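Wodside Evening Courses
Keeping House in Small Rooms
Handout 3: The Drawer and the Surface Next to It
Course number 2572, Canpolat Building, February term

Welcome back, everyone, and thank you for braving the stairs again. Last time we spent so long on closets (my fault, I do love a closet) that we never got to drawers at all, so tonight's handout covers what I meant to say then and a fair bit of what I meant to say tonight. Please write on it. The margins are wide for that.

What we mean by a small drawer

For this course a small drawer is one you can lift out and carry in two hands without thinking about it. Desk drawers, bedside drawers, the little cabinets people keep on a worktop or on top of a dresser. Kitchen drawers full of pots are another matter and we'll come to them in Handout 5, along with the question about casserole lids that came up in the hallway.

Small drawers fill up faster than large ones, and they fill up with odder things. A large drawer usually gets a job on the day you move in: sweaters, towels, pans. A small drawer gets whatever you happened to be holding. I kept a cabinet of them by my own back door for years and could have told you what was in the top one and would only have been guessing at the rest.

The surface comes first

I know it feels backward, but before you touch the drawer, look at the surface it stands on or opens over. You need a clear patch at least as large as the drawer itself, and preferably twice that, because the contents take up much more room spread out than they did in a heap. If the patch isn't there, make it. Move the lamp, move the mail, put the plant on the floor for half an hour.

Then put something down on it. A cloth or a mat does three useful things at once: it stops small items rolling, it saves the tabletop from scratches, and it marks off the area you're working in, so that the sorting doesn't creep across the whole table. A few of you asked about color. Plain is easiest if you're sorting pins, beads, or screws, and I'd go for something that contrasts with whatever is in the drawer. Patterned mats are lovely to look at and I own more than I should, but a tiny thing can vanish into a busy pattern, so run your palm over it before you shake it out.

Opening, and how far

It sounds silly to teach people to open a drawer! But please do this slowly the first time. Pull by the middle of the handle, keep your other hand flat on top of the cabinet if it's a light one, and stop when you feel any resistance. A light cabinet with a full drawer pulled all the way out will tip toward you. Open one drawer at a time for the same reason, and if the cabinet is near the edge of the table, slide it back before you start.

If something catches, don't yank. Close the drawer a little, slide a ruler in flat over the contents, press down gently, and try again. Nine times out of ten it's a pen or a folded leaflet standing up at the back.

The exercise (22 minutes)

Set a timer. I've tried this at 15 and at 30 and people either panic or start reading old postcards, and 22 seems to suit most of us.

Take everything out and put it on the mat. Wipe the inside of the drawer, corners too, with a cloth that's barely damp, and leave it open while you sort. Make groups as they come to you, with no labels yet. Batteries with batteries, string with string, mystery keys with mystery keys. When something belongs in another room, put it by your feet and leave it there until the timer goes. I mean that kindly but firmly -- walking it to its proper home is how an afternoon disappears.

When the time is up, choose one group, or two that are used together, and only those go back in. The other groups get another drawer, a jar, or the trash. It will feel wasteful to leave space in the drawer. Leave it anyway for a week and see.

A word on liners and dividers

You don't have to buy anything for this course, and I'd rather you waited. Cut-down cereal boxes make perfectly good dividers while you find out what you need. If you do want the bought kind, the Tesier trays are shallow and come apart for washing, and the Rollow liner can be cut with kitchen scissors. Measure the inside of the drawer and not the front of it. The front is nearly always wider, and I have a stack of liners at home that prove the point.

A pale base is a help in a deep or dim drawer, as you'll see what's lying in the corners without fetching a flashlight. Paint works too, if you're patient about drying.

Handles

Several people mentioned handles that had come loose. Check the screw from inside the drawer while it's empty, since that's the only time you will. Bar handles and U-shaped handles give you room to hook your fingers behind them, and anyone with sore hands will find them kinder than a small round knob. They do catch sleeves, though. I've lost a cardigan button that way.

For next time

Do the exercise once, on one drawer, and bring a note of what came out that surprised you. It needn't be long. If you have a sorting mat you like, bring that too and we'll compare. Class starts at 7 in the evening as usual and the side door will be open from half past 6.
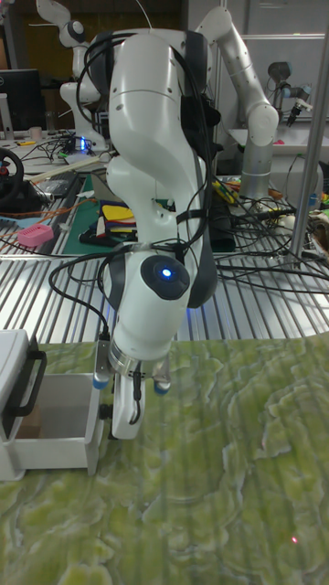

1000 words -- a slow cup of tea's reading

A drawer left pulled out under a closed section, like the white one on the left with its tan bottom, is how I'd like yours to be while you sort. The green marbled mat is the kind of pattern I had in mind when I said to run your palm over it. Green beads would be gone in a minute on that. There are spare copies of Handouts 1 and 2 on the chair by the coat hooks, and if you missed the closet evening, please take both.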